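Gridding a shared arm table with paper and tape

Cover the top with brown kraft paper before any fixture work. Pull it tight and tape the long edges first. A loose sheet shifts when a finger drags on it, and every taught point is then off by the same amount.

Lay the grid in blue masking tape. Run the first line parallel to the mounting edge and measure every other line from that one. Tape-to-tape measuring accumulates error.

Brown paper, blue tape grid, small parts set out on it.

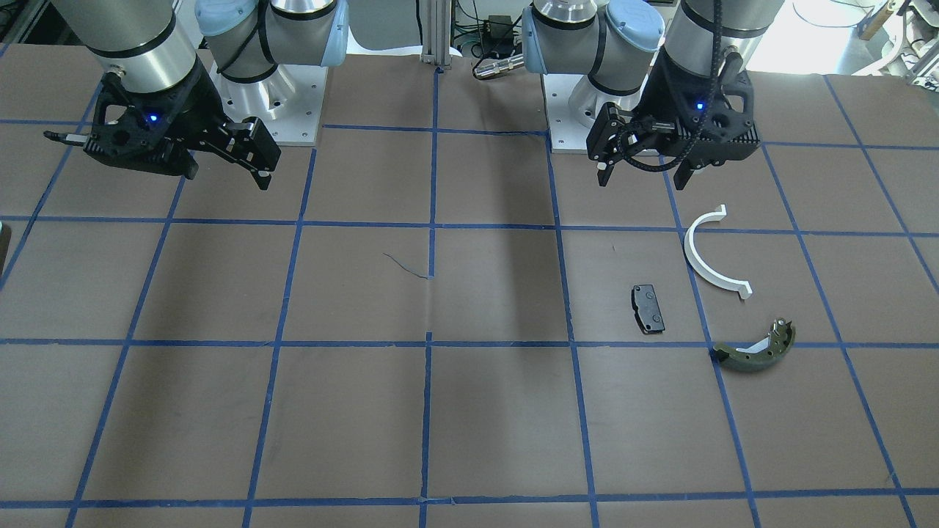
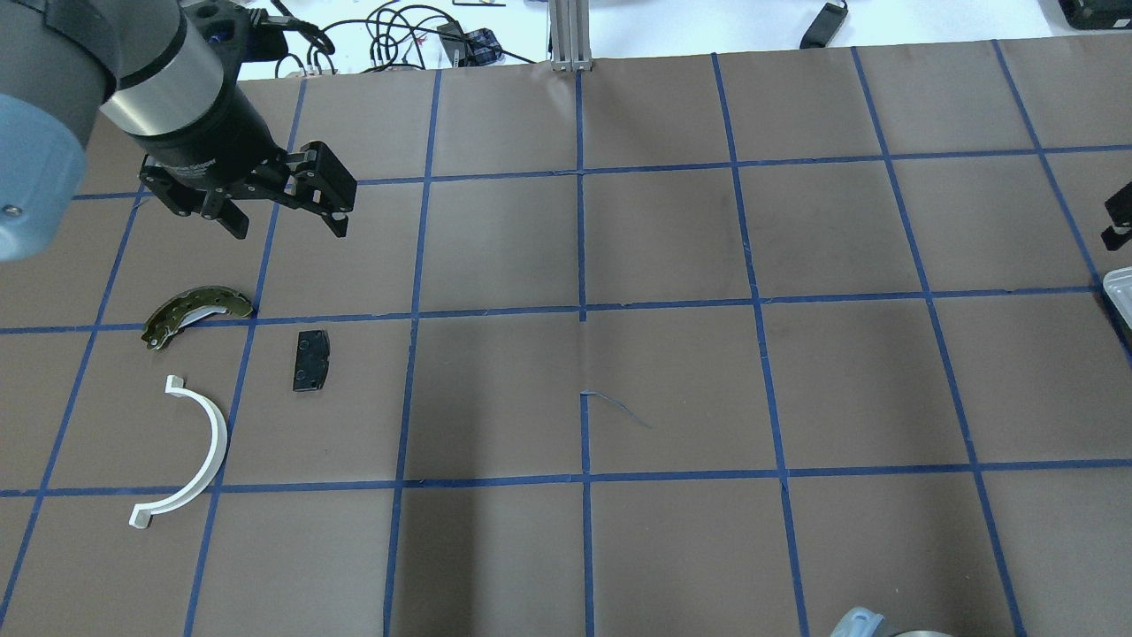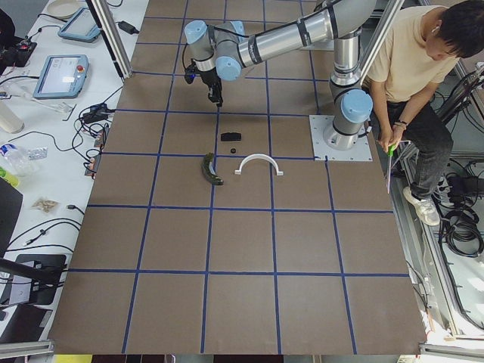
Kevin Villanueva wrote in to say that he measures from the table corner instead, and that his grid at the Trerach shop has held since February without a retape. That works if the corner is square. Check it with both diagonals; on a 316 cm diagonal, correct anything over 12 mm before taping.

Cables: route them behind the mounting edge and leave a service loop at each wrist. Jog every joint to its limit at low speed and watch the loop — it should never go taut or touch the paper.

Parts: set curved pieces with the same end toward the same line each time. Write the cell number on the job sheet. Pencil on the paper is fine, marker bleeds through.

Tape: replace a torn strip whole. A patch adds a second thickness, and a low fingertip will catch on it. One roll covers 154 squares at our spacing.

Paper: change it at 4000 cycles, or sooner if a crease runs under a pick point. Log the change on the Mulder sheet by the door.

Last revised 11/25/21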